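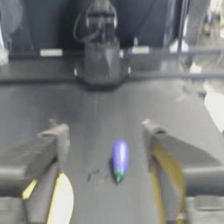
A small purple eggplant on a gray work surface.

Moving a podcast back catalog without losing the audience
By Kidus Bogale
Thursday, August 26, 2021

Mebrat Araya spent most of the summer moving 2,129 podcast episodes from one hosting company to another. She is the feed engineer at Cilstead, a small network that publishes interview and history shows, and the job covered every program in its catalog. The last feed was switched over two weeks ago.

The old host was shutting down its self-serve product. Araya had a fixed date to be out, and she worked backward from it.

"The audio files are the easy part," she said when we spoke by phone. "You copy them, you compare checksums, you copy the ones that failed again. Everything difficult is in the feed."

A podcast feed is a text file in RSS format. Each episode in it carries an identifier called a GUID, and listening apps use that identifier to decide whether an episode is new. If the GUID changes, many apps treat the episode as one they have never seen. A subscriber with automatic downloads turned on can wake up to the entire archive.

"Our oldest show, Moranis, used the web address of the audio file as the GUID," Araya said. "That was common when it started. The importer at the new host looked at those, saw that the file address had changed, and offered to update the GUID to match. It was a checkbox, and it was checked by default."

She found the problem on a private test feed. After that she stopped using the importer and wrote her own script, which carried every GUID across as a plain string and refused to run if any was missing or duplicated. It stopped on 40 episodes the first time. Most were reruns that had been published with the original's identifier still attached.

"Some apps had been hiding the rerun and some had been replacing the original. We had listeners writing in about that for years, and I had been telling them to refresh."
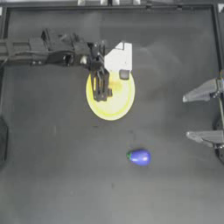 Redirects and Feeds

The feed address itself also has to move. The usual method is a permanent redirect from the old address to the new one, along with a tag inside the feed that tells directories where it now lives. Araya used both and left the tag in place after the directories had updated.

The redirect depends on the old host keeping it running. Cilstead's contract didn't mention this at all, and Araya asked Hiwot Mersha, who handles the network's agreements, to get it in writing.

"They were polite about it," Mersha said. "They would promise a redirect for as long as the company was operating that domain. I asked what happened after that and they didn't have an answer, so we assumed nothing would."

For its newer shows, Cilstead had already published feed addresses on a domain it owns, which forwards to whichever host is in use. Those moved in an afternoon. The older shows are now on the same arrangement, and Araya wouldn't set up a feed any other way.

"If you take one thing from this, own the address," she said. "It costs you the price of a domain and a redirect rule."

I asked how she tested the switch. She chose the network's smallest show, with 200 subscribers by the old host's estimate, moved it first, and waited through 2 new episodes before touching anything else. She subscribed to it in every app she could install, with downloads on in some and off in others, and kept a log of what each one did at each step.

One desktop app ignored the redirect completely and kept requesting the old address. Another followed the redirect but held on to its cached artwork. Neither problem could be fixed from the publisher's side. 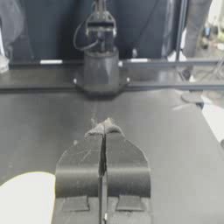
Download statistics were the other source of trouble. Hosts filter raw requests before they report a download, removing bots and combining repeat requests from the same listener, and they do not all filter the same way. Cilstead's numbers dropped on the day each show moved.

"The sales side wanted to know where the audience went," Araya said. "It didn't go anywhere. The server logs showed the same pattern of requests. We were looking at a different rule for what gets counted."

Jacobus Van der Merwe, who sells the network's sponsorships, asked for a period in which both sets of figures could be compared. Araya ran the audio requests through a logging prefix called Entwistle before the move and left it running afterward, giving one consistent count across both hosts. Van der Merwe sent that series to sponsors and marked the changeover date on it.

"I would have liked a longer baseline," he said. "Put the prefix in months ahead if you can. We had a few weeks, and for a show that publishes monthly that is hardly anything."

Some items are still open. Chapter markers embedded in the audio files survived the copy, but chapters stored only in the old host's database did not export, and they are being re-entered by hand from show notes. Transcripts exported as plain text without timestamps. Araya expects both to be finished in September.

She has also kept a full copy of the old feeds, as they were served on the final day, with the response headers. She has used it twice so far, both times to check a publication date that the new host had converted to the wrong time zone.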